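Why I Would Not Buy the Service Plan

Dosico sells a two-arm tabletop robot kit for clearing and sorting small items: plates, cups, cloths, wrappers, bags. The kit is sound. Most of what has been written about it since the November price change deals with the arms, and I have little to add to that. The part of the offer that deserves an argument is the service plan, called Uvberg, which the sales page now places ahead of the hardware and which many small buyers will take without reading the terms.

First, what is being sold. The base kit contains two arms, two parallel grippers, wrist cameras, a controller, and software for recording and replaying tasks. The buyer supplies the table. Uvberg adds remote tuning, a library of trained tasks, and replacement of worn gripper fingers. The plan is billed monthly and scales with the number of cycles logged by the controller. The first 1,000 cycles in a billing period are included. After that, cycles are charged in blocks of 50.

A cycle, in the terms, is one close of one gripper under software control. It is not one object moved. A gripper that closes on a paper cup, misses, opens, and closes again has used two cycles. If the arm then hands the cup to the other arm, that is a third. The definition appears in an appendix, and it is the most important sentence in the contract.

I have no quarrel with metered pricing. Fingers wear according to use, and motors do as well, so a charge tied to gripper closes is defensible on mechanical grounds. My objection is to where the risk lands. The trained tasks come from the seller. The retry limit is set in those tasks, and under the plan the buyer cannot edit it. When a task performs badly, the gripper closes more often, the meter advances faster, and the party responsible for the task collects more money. I don't think Dosico designed it for that purpose. The incentive exists all the same, and a buyer should price it in.

The size of the effect depends on what is on the table. Rigid items with an edge are easy. A plate lying in a tray can be approached from the rim, and the replayed motion is close to the same each time. Soft items are another matter. A folded cloth presents a different edge at each pick, and crumpled paper presents no edge worth the name. The gripper has to close on whatever ridge is on top, and that ridge may give way when the fingers load it. Bags are the worst case. To put something in a paper bag lying flat, one arm must lift and hold the upper layer while the other brings the item in, and the two layers like to travel together.

Fulgencio Zamudio, who maintains a pair of these kits for the catering supplier Ó Ceallaigh, kept a log over 300 objects and sent me the sheet. It is a small sample from one site and I would not build a sales chart on it. His plates went over on the first close nearly every time. His paper and cloth items needed repeated closes often enough that he stopped treating the cycle count as a measure of output and began keeping his own tally of objects by hand. He was not unhappy with the arms. He was unhappy that the invoice and the work could not be compared without a second set of records.

Dosico's reply, when I put this to the support desk, was that retries fall as the task library improves. That is probably true for items already in the library. It does less for a buyer whose items are not, and the buyers with unusual items are the ones most likely to want help with tuning. The desk also pointed out that cycles made in manual mode are not metered. That is correct, and useful during setup, but manual mode is of no value for daily running.

Compare the offer from Enarville, which uses arms of similar reach and charges a flat fee by the quarter. The Enarville software is worse. The task recorder drops the last pose if the file is saved too soon, and the camera calibration has to be repeated whenever a wrist is bumped. Its fee is also higher than Uvberg's at low volume. What it offers is a fixed number. A small shop can put that number in a budget in advance and be right about it. 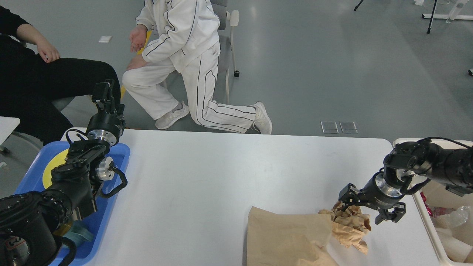 There is also the matter of remote tuning. Under Uvberg, the seller may adjust grip force, approach height, and retry count on a live kit with notice by email. Two of those three affect the bill. Approach height matters most with light, irregular items, where a few millimeters decide whether the fingers close around the material or push it along the table. I would want every such change written to a local log, with the old value beside the new one. The controller already stores this data. It is shown to the support desk and hidden from the owner, and I can find no technical reason for that.

Three changes would make the plan acceptable to me. Meter completed transfers, with a cap on the closes charged to each. Let the owner set the retry limit, even if doing so reduces the success rate. Open the tuning log. None of these needs new hardware, and the first could be done in the billing software alone, as the controller already marks the start and end of each transfer.

Until then, my advice is to buy the base kit and skip the plan. Replacement fingers can be ordered separately in sets of 2, and the fasteners are standard. Recording your own tasks takes patience, mostly with paper and cloth, and the first attempts will be poor. Keep the items in the same place, record from more than one starting layout, and set a low retry limit so that a failed pick stops and waits for a person. You will give up the library. For a site that handles mostly plates and trays, it is a small loss. For a site that handles mostly bags, I would wait for the next software release before buying either version, and ask for a trial on your own bags before signing.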